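Soltitora Open Day: Notes to Read Before and After
Handout 10, Introduction to Automation
Revised 2026-05-19

These notes cover the visit to the Soltitora open day. Read the first half before you get on the bus. The second half will make more sense once you have stood in front of a machine and felt slightly let down by it, a feeling for which you will receive full credit.

Why we go

Every year the course evaluations ask for more real robots, and every year we go and see some. The videos you have watched so far were edited by people whose job is to make you want one. A live demonstration also wants to impress you, but it has to do so in real time, with the lights on, while a man from the loading dock walks through it looking for a pallet jack. You learn more from that than from the videos.

Soltitora builds and tests picking stations for small warehouses. The open day is meant for customers, which you are not, although they are kind enough to feed you as though you might be. Please do not ask for a discount on behalf of your parents' business. This has happened.

What you will be shown

The tour has three stops. They are run in whatever order suits the building that day, so don't worry if yours doesn't match the list.

The Sendeck line. A conveyor with an arm beside it, moving boxes from one belt to another. It is fast, loud and behind a fence. Visitors love it. From the point of view of this course it is the least interesting thing there, because the boxes are all the same size and always arrive in the same place. Enjoy it, and then write down what would have to change before it stopped working.

The Barasa bench. A slower arm, on a table, picking mixed items out of a bin. Expect pauses. A pause is the system deciding what to do, and you should time a few of them. On our last visit the cycle they told us about and the cycle we measured were different numbers. Nobody was lying. The one they told us left out the pauses.

The Ullis room. Two desks, two large monitors and a kettle. The staff here run the simulated version of the work, and the view from the simulated gripper is put up on one of the monitors. This is the stop students complain about, and it is the one the assignment is based on.

A word about the Ullis room

You will walk in from the Sendeck line with your ears still ringing and find people looking at gray shapes. Give it ten minutes. Most of what the arms next door can do was tried in a room like this first, many times over, by software that doesn't mind dropping things.

Ask to see the gripper's own view. We are used to watching robots from across a room, where the arm, the table and the object are all in sight and it is obvious to us what should happen next. From the wrist, very little is obvious. The gripper sees its own fingers, whatever surface it is facing, and, if it has been pointed well, the thing it came for. 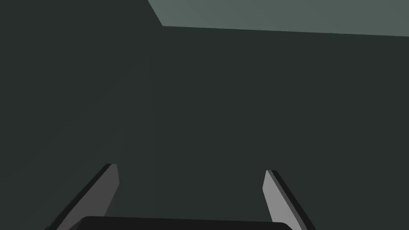 The usual student question at this point is why the simulation looks so cheap, given that any game you own looks better. It's a fair question and the staff are tired of it, so let me answer it now and spare them.

Looks cost time. If you want a learning system to make an attempt, fail, and start over all night long, every extra bit of polish is paid for on every attempt. A plain surface with flat shading is quick to draw. For questions of geometry, such as how wide the fingers are open or whether they will clear an edge, plain may be all you need. For questions of sight, it can be a trap. A system that has only known clean, even color may be badly upset by its first scratch, coffee ring or shiny piece of tape. You will hear the phrase "sim-to-real gap" for this. It sounds like something you could cross with a running jump. People have built careers in it.

One common fix is to vary the simulated world on purpose: change the colors, move the lights, shift the camera a little, and keep doing so until the real world looks like one more variation. Ask the staff which of these they bother with. The answer tells you what has gone wrong for them before.

Another thing to ask about is what the system does when there is nothing to pick up in its view. New students assume that it looks elsewhere. It will do that if someone has told it to or if it has learned to. Otherwise it may close its fingers on air with great confidence and report a job well done. If you get a chance to see this, don't laugh too loudly, as you will be building one in June.

Questions worth asking

Students tend to freeze when the guide says "any questions?" and then one of them asks how much it costs. Here are some better ones. Take two each and share them out on the bus.

How does the system know that it is holding something?
What does it do after a failed pick, and who decided that?
Which objects have you given up on?
How much of what we just saw was set up this morning?
When you move something from the simulation to the bench, what breaks first?
If a person had to take over, where would they stand?

The third one gets the best answers. Engineers are guarded about successes, which belong to the sales department, but will talk freely about a bag of loose socks.

Practical matters

Closed shoes. You will be turned away in sandals, and the reception area has one magazine.

Long hair tied back near the Sendeck line, fence or no fence.

Photographs are allowed in the Ullis room and at the Barasa bench. They are not allowed at the Sendeck line, where the belts belong to a customer.

There are 46 places on the bus and we have used all of them. If you drop out, say so the day before. The waiting list is long and contains people who did the reading.

Lunch is sandwiches. The vegetarian ones go first, taken by people who are not vegetarians. I have raised this in class and will raise it again.

Watching a demonstration

Some habits to practice while you are there.

Watch the person as well as the machine. A guide who keeps one hand near the stop button is telling you something. So is a guide who straightens the items in the bin between runs. Neither is cheating, but both belong in your notes.

Count tries, including the bad ones. It is very hard to remember failures after an applause-worthy success, and the only cure is a pencil.

Separate what you saw from what you were told. Draw a line down the middle of the page and use both sides. "Picked up the sponge" goes on the left. "Can pick up anything in that size range" goes on the right, where it can wait for some company.

Be careful with verbs. Robots do not want, try, notice or get confused, or at least your report should not say so without explaining what you mean. I have broken this rule several times in this handout. I am not being graded.

The assignment

Write up two of the three stops, one of which must be the Ullis room. For each, describe the task, say what the system needed to know before it could start, and give one change to the setup that you think would make it fail. Say why. "It would get confused" is not a reason (see above).

For the Ullis room, add a paragraph on what could be learned about the task from the gripper's view alone, and what would have to come from somewhere else: a second camera, the arm's own joint readings, a sensor in the fingers, a person at a desk. A sketch is welcome. It does not need to be a good sketch.

Reports that mostly praise the Sendeck line will be returned for another go.

Reading for next time

The chapter on grasp planning, up to the section on soft fingers. Skip the proof; we'll do it on the board, slowly, with a break in the middle. Bring your notes from the visit with the line still down the page, because we will start by reading out the right-hand column.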